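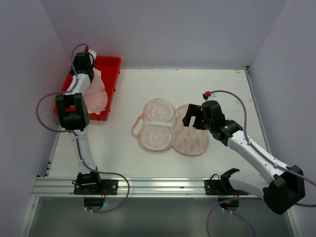

Balix Drawer Organizer Set
Item no. 2067

In stock. Ships in 5 working days.

Every home has a drawer that has given up. Ours held a tape measure, three tape measures' worth of loose tape, birthday candles and the instructions for a blender we gave away. The Balix set was made for that drawer, and for its relatives in the bathroom, the desk and the hall.

You get shallow trays in several sizes that sit side by side and clip together along their long edges. No tools, no glue, no afternoon lost to a diagram with one very confident arrow on it. If you can close a lunch box you can put this together, and if you get it wrong you unclip it and get it wrong a different way.

What's in the set
Two long trays, for pens, spatulas, combs and the like
Four square trays, for anything that rolls
One wide tray, for whatever you swore you would deal with later
A sheet of stick-on labels, blank, because our guesses about your life were not helpful

Will it fit?
The trays stand 5 centimeters tall. Assembled in the standard layout, the set is 51 centimeters wide and 40 centimeters deep. Measure the inside of your drawer before you order. People measure the front of the drawer, which is a different and more optimistic number. If yours is narrower, leave out one of the long trays and use it somewhere else — it makes a decent home for toothbrushes.

Check the height too. Older kitchen units often have a rail across the top of the opening, and a tray that clears the drawer sides can still catch on it. Slide the drawer in and out once with a single tray in it before you fill all seven.

Balix or Zudier?
We get asked this a lot. Zudier is our deeper range, meant for closets and open shelves. It swallows sweaters, scarves and chargers, and in a shallow drawer it will stop the drawer from closing. Balix is for flat storage and small things. The two do not clip together. We know. The person who could have changed that in the planning stage is the person writing this page.

Care
Wipe with a damp cloth and ordinary dish soap. The trays are not dishwasher safe; the top rack will bend them into something like a potato chip, and the warranty does not cover chips. Felt pen comes off with rubbing alcohol. Nail polish does not come off with anything we have tried, so consider it decoration.

The labels peel away cleanly for the first few weeks. After that, warm them with a hair dryer and take your time.

What customers say

"I put one in the kitchen and now I can find the scissors. My family can also find the scissors, so I can't find the scissors." Kalkidan Degefa

"Good trays. Clips were stiff on the first day, fine after that. Would have liked a second wide one." Verified buyer

Extra wide trays are sold singly, by the way, under Spare Parts. You were not the only one who asked.

Returns and warranty
Send the set back within 40 days if it doesn't suit you. Please empty it first. We have had a house key, a quantity of rice and somebody's retainer, all of which went home by registered mail. Clips that snap in normal use are replaced free for 5 years — write to us with the item number and say which tray they came from.

You may also like
Zudier Deep Bin, single
Assefa Shelf Divider, pair
Florkent Over-Door Rack (check your door is thicker than you think it is)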